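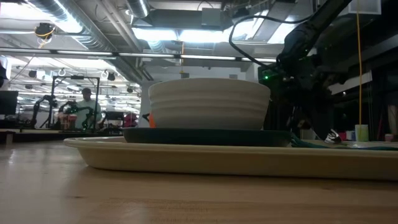

We lost most of Thursday to a fault on the Pullari cell, and I want to write it down while I still remember the order of things. The short version is that an arm kept moving after it should have stopped. It didn't move far and there was no damage, but it was a stop that wasn't a stop, so I shut the cell down until we knew why.

The job is setting a tray. Two arms share one table and put down a plate, a bowl, a napkin and the cutlery. We've been on this task since early January, and most of the trouble so far has been the boring kind. Cutlery is thin, the handles are smooth, and a fork that starts out straight in the fingers can end up at an angle by the time it reaches the tray. I had gotten used to that and was only half watching.

The fault came during a fork placement. The arm went past the bowl, lowered, and the fingertips touched the rim. The force reading went over the limit and the controller logged a protective stop. Then the wrist went down another 18 millimeters before it held. I was standing next to the table and hit the red button, but by then it had already quit moving on its own.
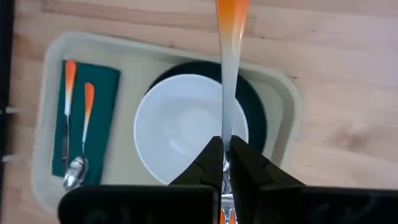

Wrist camera view with the fork in the fingers, over the bowl.

My first guess was the gripper. We run Kendden grippers on both sides and they have their own small controller, separate from the arm. If the gripper is slow to report, the arm waits for it in some states. I swapped the gripper cable, reran the move at low speed with nothing on the table, and could not get it to happen. Then I put the tableware back and it happened on the second try.

That sent me the wrong way for an hour. I thought it was contact, and that the force sensor was reading low when the fingers landed on something hard. I checked the zero and it was fine. I pushed on the fingers by hand with a scale under them and that was fine too.

What I should have done first was line up the two logs. The arm controller and the motion server keep separate clocks, and I had been reading each one alone. Once I put them side by side, the stop request was there on time. The motion server answered it 625 milliseconds later. It is supposed to answer within 50.

We use Raseo for the motion server, and in our setup it sends the arm short pieces of path ahead of time. On a stop it is supposed to throw away whatever is queued. It did that, but only after it had finished writing the camera data from the last step. With an empty table the files are small and the delay doesn't show. With a full tray they are bigger, the write takes longer, and the arm keeps working through its queue in the meantime.

Stacked bowls make it worse for another reason. They stand high above the plate, so an arm that overshoots has a lot less room before it meets something.
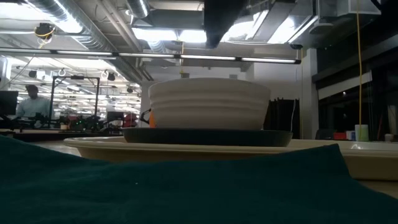

What we changed

The camera writing now runs in its own process and the stop handler doesn't wait on it for anything. That was the real fix and it took most of the afternoon.

The queue is shorter. The motion is a little rougher at corners and I can live with it.

The arm controller now has its own watchdog, set at 50 milliseconds. If the server goes quiet, the arm brakes without asking. This should have been on from the start. It was turned off during setup because it kept tripping, and it never got turned back on. That one is on me.

I also moved the operator's spot back from the table edge, and we added a stop test to the startup sheet. The sheet is still called the Qureshi sheet, after the old project it came from, and it had no stop test under load, only one with the arms parked.
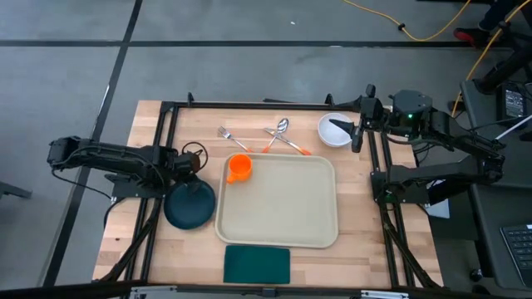
Both arms at the table, with just the cup on the tray.

Where it stands

I ran 39 minutes of placements with forced stops at random points, bowls and cutlery included. The slowest response was inside the limit. I would like a much longer run before I call it closed, and I want to repeat it with the disk nearly full, in case that brings the delay back.

The forks still rotate in the fingers. I'm going to try softer pads next week.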